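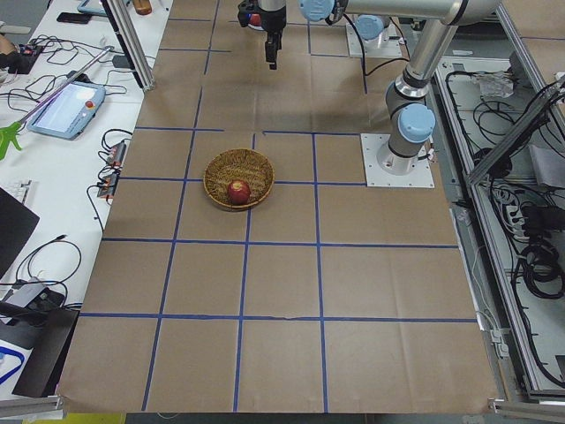 I work at Clarnerard, where we get fruit ready for shops, and my job changed a lot in March. I used to put apples in baskets all day long — my poor wrists! Now robot arms do plenty of the lifting, and I'm learning to teach them.

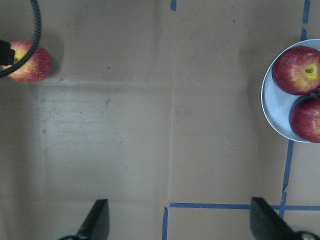
My friend Emília Hrubý drives the van, so her day is the same as ever. Mine has 3 practice sessions in it, and far more thinking.

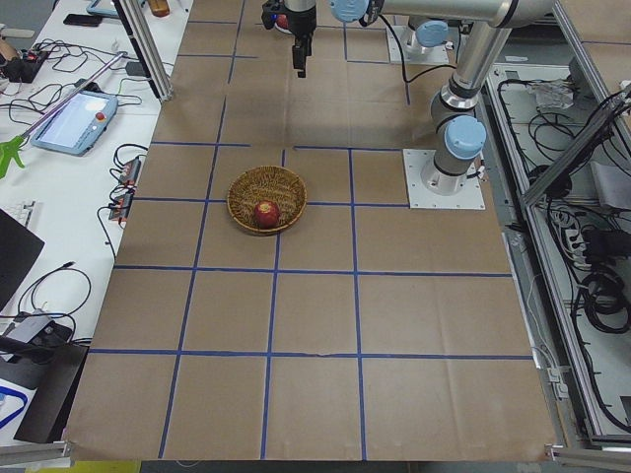
Do the robots get bored?
They can't feel bored, so they'll happily repeat one move all day. I can't, and I like my new job better!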